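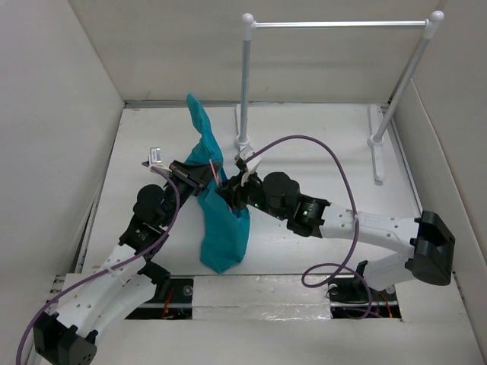

Teal cloth on the white surface, bunched through the middle.

Notebook, Tullton bench, May. Garment hanging, teal cloth.

Purpose of this page: settle the fold and hang procedure for the lightweight garments before the Moreira batch arrives. The old sheet was written for stiff shirts and skips the part where soft cloth collapses on itself.

Cloth. Teal, soft, no body to it. Laid out lengthwise, it ends up long and narrow with one rounded end and one wider end. Creases collect in the upper half. Pulling the wide end flat does nothing for them; they have to be worked out from the middle, with the cloth held on both sides of the bunch. Hold too close to the rounded end and the whole piece turns.

Surface. White top, wiped before the start. Keep it. The gray mat from Golen drags on the fabric and leaves lint, and I want it off the equipment list.

Order of work as it stands:

Cloth down first, long axis front to back. Open the bunch. Find the neck opening and mark it with a clip if it will not stay up by itself. Hanger second. One shoulder in, then the other, then lift by the hook. Clip off last.

The old sheet has the hanger down first and the garment drawn over it. With thin cloth that hides the hanger, and the shoulder ends catch on the inside of the fabric.

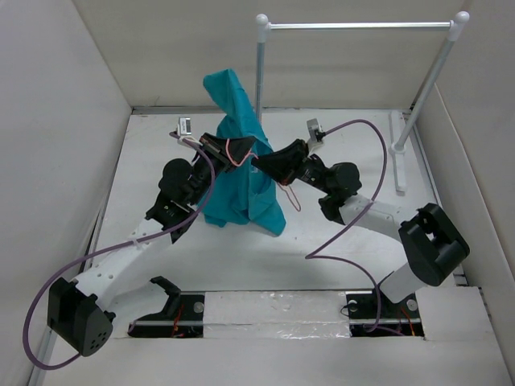 Hanger choice needs a decision. The pink ones are slim and go through a small opening without stretching it, which suits this cloth. Against them: they flex when pushed from one end, and a slim shoulder leaves a point in soft fabric after storage. The wide molded hangers leave no point but need a larger opening. Proposal - slim for handling trials, wide for anything stored longer than overnight. Stock is 48 slim, all one type, on the rail by the door.

Storage bins: the Jiverier bins are rated at 300 garments each on the label. That assumes flat folding. For hung pieces use the rail and ignore the label.

Log format. One line per garment: cloth type, hanger type, starting state (flat, bunched, folded), ending state, remarks. "Bunched" means any overlap in the middle third. Earlier pages used "crumpled" and "loose" for the same thing, so the 1,296 lines already in the log need to be recoded before anyone compares them.

Open items:
Lint check on the white top after a full session.
Second teal piece, same cut, to see if the creasing is the fabric or the way it was stored.
Move the hanger rail closer to the bench.
Rewrite the old sheet, steps two to five.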